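Who Pays for the Last Gallon

A small county's stormwater fee is testing how local environmental rules hold up when the bills arrive

May 2018

The stormwater ordinance in Castine County runs to 64 pages. Most of the argument over it concerns a single table in the back, which sets out how much a property owner owes for each unit of hard surface: roof, driveway, parking lot, loading yard. Rain that falls on those surfaces runs into county pipes, and from the pipes into the Herrera River. Since April, the county has charged for it.

Stormwater fees are an old idea in American local government. What sets the Castine version apart is the way it handles credits. An owner who holds back runoff on site can cut the bill, in some cases to a small base charge. The amount of the cut depends on measured performance, and measured performance has to be shown again every two years. Under the earlier draft, a one-time engineer's letter would have been enough.

Amancay Carrasco wrote much of the credit section as a planner on contract to the county. She describes the renewal rule as a maintenance rule. A rain garden that drained well in its first season can clog with fine silt by its third. Permeable paving loses capacity when it is not vacuumed. If the credit is permanent, the owner keeps the discount and the river receives the water.

"The permit covers what goes into the river," Carrasco says. "It does not cover what was on the drawing."

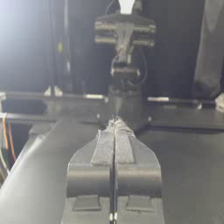
The permit in question is the county's municipal discharge permit, issued by the state under authority delegated through the Clean Water Act. It requires the county to reduce sediment and phosphorus at its outfalls and to report on the results. It does not say how the work should be paid for. For years the money came out of the general fund, where drainage competed with road repair and usually lost.

The fee moves that cost to a separate account. Homes pay a flat rate. All other parcels are billed by area, using aerial surveys that are checked against building records. The county billed 595 nonresidential parcels in the first round. Owners may contest the area figure, the land class, or both, and they have 64 days from the date of the bill to do so.

The largest objections have come from owners of flat, paved industrial land. Teradel, a warehouse operator with a site near the river, filed a challenge on the ground that part of its yard is compacted gravel. The ordinance treats compacted gravel as hard surface. Teradel's filing says the material lets in enough water to deserve a lower class, and it includes field tests of infiltration at four points on the site.

The question is a technical one, and the answer is less settled than either side suggests. Gravel that carries truck traffic tends to pack down until it sheds water nearly as pavement does. Gravel at the margins of the same yard may not. A single class for the whole material is simple to administer, and it will be wrong for some parcels. A class for each condition would be more accurate, and the county would need staff to go out and inspect.

Bautista Lagos, a lawyer who represents several of the owners, does not dispute that the county may charge a fee. His concern is where a fee ends and a tax begins. State courts have drawn that line in different places. In general, a fee must bear a fair relation to the service provided or the burden imposed, and the person paying it should have some means of reducing it. A charge that fails those tests can be struck down as a tax adopted without the required vote.

"The credit program is the county's best defense," Lagos says. "So it has to be a credit that people can really get."
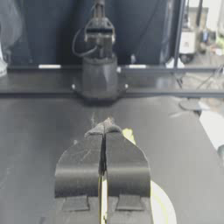 On that point the early record is thin. The credit application calls for a site plan, a drainage calculation, a maintenance schedule, and flow data from at least two storms of a stated size. Small owners have trouble with the last item. A flow logger has to be bought or rented, installed in the right place, and left there until enough rain falls. In a dry spring that can take longer than the filing window allows.

Carrasco accepts the criticism. A proposed amendment would let owners of smaller parcels use a simplified test: a timed drawdown, in which the basin is filled to a marked level and the drop is recorded over four hours. The result is less exact than logger data, but it catches the common failure, a basin that no longer drains. Larger parcels would still have to submit storm data.

The neighboring town of Ilero took a different route. Its fee has no performance credit at all. Owners who install approved practices get a rebate on construction cost, paid once, and the town takes an easement that allows its crews to enter and do the upkeep. Ilero's bills are lower and its appeals are fewer. Its maintenance costs fall on the town, and they will rise as more systems are built.

Both designs have to meet the same discharge limits. Under the Castine ordinance, the risk of a failed basin sits with the owner, who loses the credit at renewal. In Ilero it sits with the public works budget. The state permit takes no position on the choice – it looks only at the outfall.

Teradel's challenge goes first to a hearing officer, whose decision can be appealed in court. The amendment on simplified testing is on a separate track and needs two readings before a vote. Until it passes, applications already filed will be reviewed under the original rule, and owners whose storm data are incomplete will be billed at the full rate, with any credit applied to the following year.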